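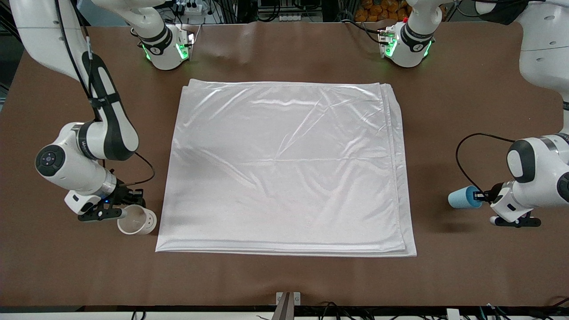

Linen handling, Drosia site: progress report for June

Work in the period covered the folding and storage of the large white satin-finish cloths used for the banqueting hire stock. The target agreed at the start of the grant was a folded stack that is close to square, lies flat and can be shelved without further pressing.

Folding

The square fold has replaced the long fold for all large cloths. A folded cloth now takes up most of a standard work table, with the layers stacked and the hem to one side. Three faults remain:

Shallow creases and diagonal wrinkles across the top layer. These show up strongly on a shiny fabric under overhead light and would probably pass unnoticed on cotton.
A thick side where the folded layers build up. Stacks lean once several are shelved together.
A lower edge that is not quite even. The hem of one layer sits slightly proud of the next.

Of 28 cloths checked in the store, 11 were refolded before shelving. Most of these were refolded for side thickness – creasing alone was accepted if the cloth lay flat.

Table covering

The tables are covered with a matt dark brown sheet. It gives good contrast with white cloth, and the line of the hem is easy to follow. It scuffs and tends to ruck up towards the far edge, so it has to be smoothed down between batches. A heavier sheet has been requested from Stanciu, and a price is awaited.

Storage

Cellusel delivered the shelf liners on a Thursday, later than planned. Two bays have been fitted. The liners are slightly short for the depth of the shelf and have been set flush with the front. Avari has confirmed that the remaining bays can be fitted without moving the existing racking.

Spending

The liners and labels came to some 700 euros, within the amount set aside for storage. No other purchases were made.

Next period

Alternate the direction of the stacks on the shelf to even out the thick side.
Repeat the store check with the same acceptance rules.
Fit liners to the remaining bays.
Decide on the table covering once the price is in.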